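1/ People ask what changed for us at the Rarnton packing site once Vukeo brought in the automation. I've been on the returns line there for years, so a short thread on how it looks from my side.

2/ Before, 30 of us did returns by hand. You opened the parcel, put the item in a box and keyed in the code. A slow shift was 623 items. In January we did 1,688 in one shift with the arms running overnight.

3/ Nobody on my line was let go. Four people moved to Grorkgate, and two of them wanted to. The rest of us split the day now — half on the line, half teaching.

4/ Teaching means doing the job with a gripper in each hand so the arms can learn it from us.

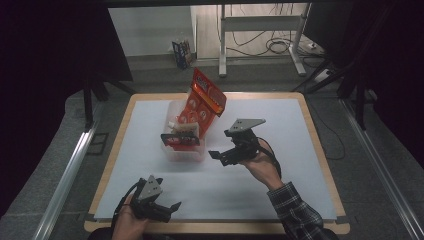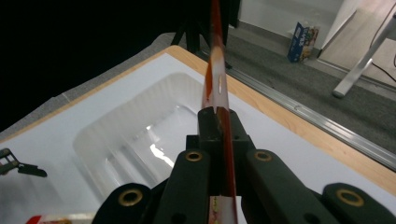
5/ The part I care about is pay grade. We were graded as packers, and teaching isn't packing. Elif Naz Çınar, our shop rep, put in 116 pages of task notes to get it regraded. A lot of that was small stuff, like how you deal with a package that leans out of a clear box at an angle instead of lying flat in it. You need to have handled plenty of those to know where to take hold. The regrade came through in March, backdated.

6/ Wrists are the other thing. Holding the grippers for a full half shift is tiring in a new way, and a cable on your right wrist doesn't help. We asked for a break every hour and got one.

7/ I do miss the talking. On the old line you stood across from someone all day. Teaching is quieter, and you look at your own hands a lot.

8/ The night crew has the harder end of it. They watch the arms and clear the stops. Oral, the software they log faults in, is slow and times out if you take your gloves off first and type second.

9/ More on the night shift when I've done a few. I'm down for two weeks of it from the start of next month.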